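Visit notes, Trollemance toy and craft fair, 5 Oct 2020

The fair takes up two halls of the old rail depot at Trollemance. Entry was by time slot, with 30 people per hall. We had asked for a slot in April, but the spring edition was postponed. Stand spacing was wide and the aisles were one-way, so the full circuit took most of the morning.

Hall A is given over to wooden construction toys and small furniture. Kilten showed a range of beech blocks cut to a single module, with edges rounded on a router table. The sales sheet lists 156 parts in the full set. Tolerances on the blocks we handled were good along the grain and less good across it. Staff put this down to storage humidity over the summer - plausible, given that the crates came straight from an unheated warehouse. 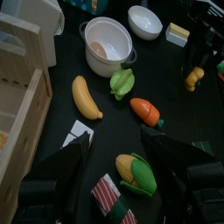

Play food and kitchen toys are in Hall B, together with the finishing suppliers. Zindus sells water-based lacquers in 5-liter cans and had sample boards coated with one, two and three layers. The two-layer board had the most even surface. The third layer had pooled at the corners. Cure time at room temperature is given as 12 hours before handling, longer before packing. Minimum order is one pallet, which rules it out for a small workshop unless several combine.

Villca had the only working machinery on the floor, a compact drum sander with a variable feed. It was run on short lengths of pine every half hour. Dust extraction was adequate with the hood down. With the hood raised for loading, fine dust reached the next stand. The operator changed the abrasive strip in a few minutes with a single hex key.

Catering was limited to a coffee cart in the yard. Parking is free but the surface is loose gravel, so a hand truck is hard work. Price lists were handed out on paper only - the Kilten list excludes freight, and the Zindus list is valid to the end of the year.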